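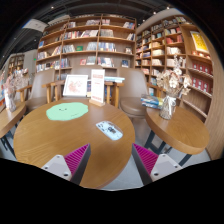

Fig. 1. Round table with mat, sign card and framed picture; chairs behind.

READING ROOMS AND THE THINGS WE PUT IN THEM
Session 6 – handout
Tutor: Gifty Ansah

Read this before class and bring your own objections. I have plenty.

The usual claim, and you will meet it in the Marín extract, is that a round table among bookshelves "invites" people to sit and read. Cayetano Marín says it as if it were settled. I'd like to know who was asked. A table with a mat and a standing sign on it has less room for an open book than a bare one, and a reader with a large atlas finds this out fast.

Things on a table, sorted by what they ask of you:
Signs – ask to be read. They also take the spot where a second reader would put an elbow.
Pictures in frames – ask to be looked at, or at least not knocked over.
Small stacks of books – could be stock, could be display, could be somebody's pile. A visitor can't tell, so most leave them alone.
Mats – the one in Fig. 1 is mint green with a wavy outline and a tiny smiling face. Charming, fine. Does charm get anyone to sit down? The Follis survey says yes on the strength of 315 forms, all filled in by people who were already sitting.

Padded chairs come next. Olumide Ogbonna argues that arms and a soft back lengthen a visit. Maybe. They also make a seat wide enough to put things on, and once a seat has things on it, it has become a shelf.
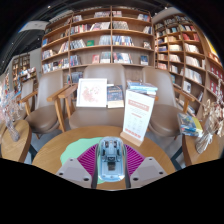
Which brings us to face-out shelving. Turning a cover toward the room uses up the width of several spines, and the trade manuals promise that it pays for itself. The Usham trial ran for 3 weeks in March and compared two bays. I would not redecorate a shed on that evidence. Trefor Parri is more generous in his reply, pp. 2 to 6, and you should read him for balance.

Bare stretches of shelf get a kinder press than they used to. Parri calls them "rest for the eye". They may just be gaps.

For next time
Pick a table in a public reading room. Write up to 2 pages on what would have to be moved before two people could read there. No floor plans, please.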